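Warkeo Toy Library – minutes of the summer meeting, July 17, 2021

Taken by Su-bin Hwang (me again, since I was the one who remembered a pen)

We started late while the kettle boiled and people found chairs. Thanks to everybody who came, and a big hello to the two families who joined in February and hadn't made it to a meeting yet. I've typed this up from my scribbles, so if I've got you saying something you didn't say, tell me and I'll fix it!

Last minutes

Read and agreed. One correction – the train set went to the Byun playgroup, and I had written that it went to Gikus. Sorry, both.

Money

We have 3000 in the account, and 2000 of that is already promised for the rent, so please don't get too excited. That leaves us some room for new toys and repairs. There was a long chat about whether to put up the yearly fee. Most of us didn't want to, and a couple of people felt pretty strongly that it should stay where it is until everybody is borrowing regularly again. We left it alone. It'll come back at the winter meeting.

Late returns

I read out the list (no names, don't worry). We have 13 items overdue, and several have been out since before the new shelves went in. We agreed to send a friendly text first and a phone call after that. I offered to write the text. Someone asked about fines and the answer was a pretty loud no.

Cleaning

The new wipes are fine on plastic but they're leaving a haze on painted wood, and I'm not the only one who has noticed. We're going back to a barely damp cloth and a dry towel for anything wooden. Cloth toys still go home with whoever is on the wash list. The wash list is on the inside of the cupboard door and it has two empty lines on it, hint hint.

Shelves and labels

The low shelf is working well for the under-threes and the grown-ups are bumping their heads less. We talked about labels for ages – much longer than the subject deserved, and I include myself in that. Handwritten tags are staying for now. Zaltirora, the print shop, quoted us 100 for a full set of laminated ones, and we'll look at that again once the repairs are paid for.

Puzzles and sorting boards

We're changing how we check these in. At the moment a board comes back, somebody gives the bag a shake, and it goes on the shelf, and then the next family gets home and finds a piece missing. From now on each one gets laid out on the table and every piece goes into its place before the board is signed back in. Yes, it takes longer! We agreed to do it at the table and not on the floor, where things roll under the radiator. 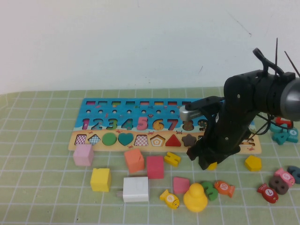 The sea creature board is the one people ask for most, so it got its own few minutes. I love it because one child can do the numbers while a smaller one works on the shapes, and they hardly ever fight over it. The blue part at the top has the little creatures on it, with the numbers under the round holes and the heart, the star, the triangle and the rest along the tan strip at the bottom. It's also the fiddliest one to check, and the loose blocks spread out over the green tablecloth show how much table it needs, so please clear the coffee cups first. We settled on doing the numbers from the left, then the shapes, then the blocks.

Spare pieces

The jar of odd pieces is full. Everyone is asked to have a dig through it before the next session. Whatever is still there afterward gets offered to the craft group at Byun.

Anything else

A request for more jigsaws for the over-fives. Yes, if we can find good secondhand ones. Please ask before dropping off donations – we came in to three bags on the step last month and one had got rained on.

Jobs

Text about late returns – Su-bin
New towels for the wooden toys – Su-bin, out of petty cash
Two names for the wash list – still open
Jar of spare pieces – everybody

Next meeting to be set by email.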